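装夹爪和端子座的几条笔记,四月整理

双臂台架在 Wolholm 工作间里搭起来以后,最费时间的是拧接线端子这一步。下面几条按做的顺序写,家里自己搭的也能照用。

**桌面**

- 两块台板拼在一起时,先把腿调平,再用直尺横着搭过拼缝检查。有高低差就垫薄片,不要靠夹子硬拉。
- 白色台面反光,灯不要正对着腕部相机。侧上方打一盏就够,影子淡一点也不影响识别。
- 划痕和胶印用酒精擦,擦完等干了再放零件。

**端子座**

绿色接线端子底面小,夹爪一碰就跑。给每个端子垫一块小底座,底座比端子宽出一圈,胶只点在底面中间,别让胶流进接线孔。红点用油漆笔点在正面,只用来分朝向,点小一点。

两个端子之间要留出夹爪张开后的宽度。摆得稍微歪一点没关系,程序里应该能容得下,全摆得笔直反而试不出问题。

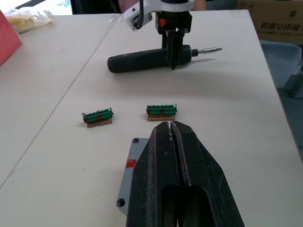
*一侧夹爪并拢停在端子前,另一侧夹着电动螺丝刀。*

**螺丝刀**

- 夹住机身,批头伸出来的方向留空,旁边不放线。
- 扭力从最低挡开始试。端子里的小螺丝很容易滑牙,拧到刚吃力就停。
- 线缆在臂上留一个活弯,来回走一遍最大行程,看有没有拉紧的地方。

**夹爪指面**

黑色指面用久了会磨出白点,先用干布擦,擦不掉的就是磨损。磨损不深可以接着用,夹东西打滑了再换。我们用 Godico 的控制程序记开合次数,满 2,000 次检查一遍固定螺栓,顺手看指面是否还能并齐。

**程序**

第一次跑新动作,速度设低,手放在急停上。Drimutdale 那套点位表里,端子上方的等待点编号是 138,改了底座厚度以后要重新示教这个点,后面的点跟着它偏移。改之前先备份旧表。

备用端子和批头分袋装,袋口朝上放在桌角,不要进机械臂的行程。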